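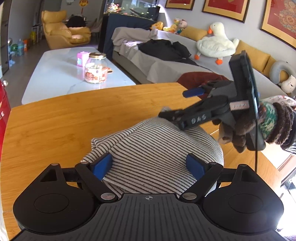 The right one stayed shut after I let go of the handle, one of last season's participants wrote to us in September, and I had half a pillowcase hanging from it, so I just shook it until it came loose and carried on. Is that what I was supposed to do?

It wasn't, and we're very glad we got that message. It's why the Idelico home study stopped, and why we are now looking for 40 people to help us start it again!

Galtlow is building a robot that folds laundry. It learns from people who fold at home with a gripper in each hand, on whatever table they have, while the grippers record every move. We think this is a wonderful way to teach a machine, and most of last season went really well. Then the sticking jaws showed up. On some pairs the jaws closed fine and opened late, or opened only on one side. Thick hems made it worse. People are polite and patient, so they shook the gripper, or pried the pads apart with a thumb, and kept going. One person got a pinched thumb that way (a bruise, no broken skin). The robot, meanwhile, had learned to shake. It would fold a dish towel very nicely, lift its arm and give the towel a good rattle before putting it down. On the test bench in Girnis it rattled one straight onto the floor, and then another.

We traced the late opening to a spring that lost tension as it warmed up. Ekström, the workshop that services our grippers, has replaced the springs in every pair and added a release catch that you can work without putting a finger between the jaws. It passed on the bench. A bench doesn't have fitted sheets or a hurry to get dinner on, though, so now we need homes.

What you would do

You fold ordinary cloth items with the two grippers, at your own table, in four sessions of two hours each. Shirts, towels, napkins, that sort of thing. You use your own laundry. At the start of each session you open and close both grippers a few times and note anything that feels slow or uneven. During the session, if a jaw sticks, you stop, use the catch, set the gripper down and write a line in the log. Then call us. Please don't shake it — a stuck jaw is exactly what we want to hear about, and you are paid the same whether you fold a mountain of towels or spend the session on the phone with us.

Some sessions include a planned stop, where we ask you to try the catch with cloth still held in the jaws. We'll tell you ahead of time which ones.

Who we are looking for

Adults living within an easy drive of Girnis, with a table at a comfortable standing or sitting height. You don't need any technical background. Fast folders and slow folders are both welcome, and so are people who fold in a way their family complains about. We especially need left-handed people and people with small hands, as both groups were thin last time and the catch may feel different to them.

You should be able to hold a tool in each hand for a couple of hours with breaks. If you have a hand or wrist injury at the moment, please wait for a later round. Children and pets need to be kept away from the table while you're recording.

If you took part last season, please apply again! You know what the old jaws felt like, and that comparison is worth a lot to us.

What you get

$380 for the full set of sessions, paid when the grippers come back. If you stop early we pay for the sessions you did. If we stop the study because of a fault, you get the full amount.

Before the first session you come to our workshop for a training visit, paid separately, to practice with the catch and ask anything you like. We bring the grippers to your home and pick them up again.

About the recordings

The grippers record video of the table and the room behind it. Put away letters, family photos and anything else you'd rather keep private. You can ask us to delete a session at any point before the study closes, and you'll still be paid for it.

How to apply

Fill in the short form at the Galtlow front desk in Girnis or ask us to mail you one. Tell us which hand you write with, what kind of table you have and which times of day suit you. Applications close 2018-03-16. We answer everyone, including those we can't place in this round, and we keep a waiting list.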